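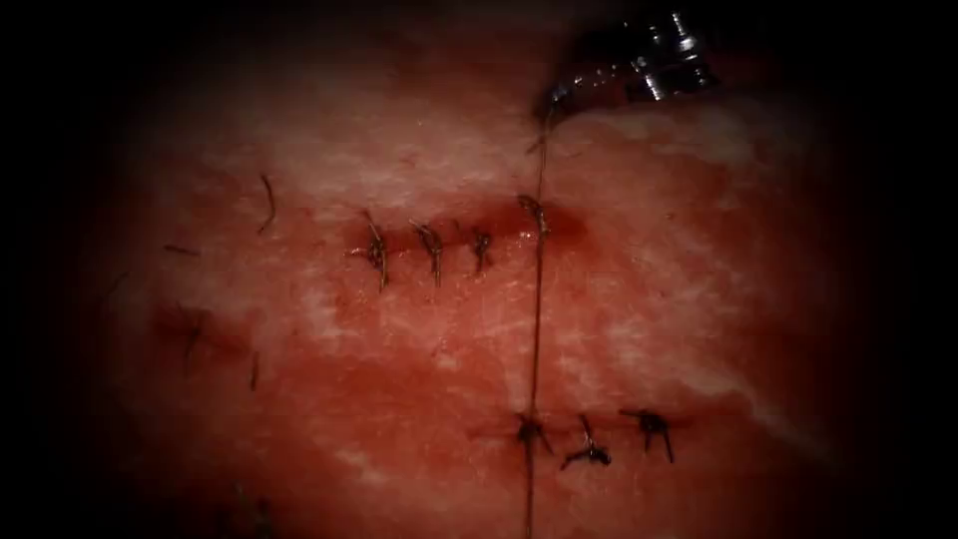

Tail length, fixed camera
Filed under: Bench notes / Suturing / Autonomy

April, 3:40 pm. Rutiretti policy, retrained on the Drovemholm demos with the wrist views added. 200 demos total, 17 of those with recoveries after a dropped needle. Tails on the trimmed knots still uneven. Tail length isn't in the loss – add to list.

Wrist view, thread handling

Want a slack estimate from the segmented thread, with the needle masked separately. The old mask merges them wherever they touch. Labeling 100 wrist images for this first.

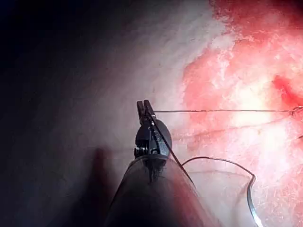
Rathjen commented on the draft that slack alone won't tell us when to stop pulling, and we should log motor current on both arms too. Fair. Logging goes in before the next batch, 5 throws per condition.

Second arm

Handover is the weak point in the Praltirer planner. It replans whenever a loop covers the grasper.
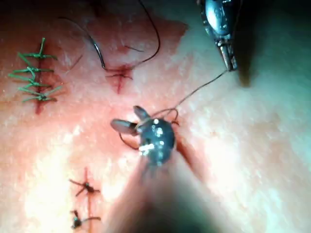 Fig. 3. Thread between grasper and needle driver, wrist camera.

Todo: rerun with replanning off, same seeds.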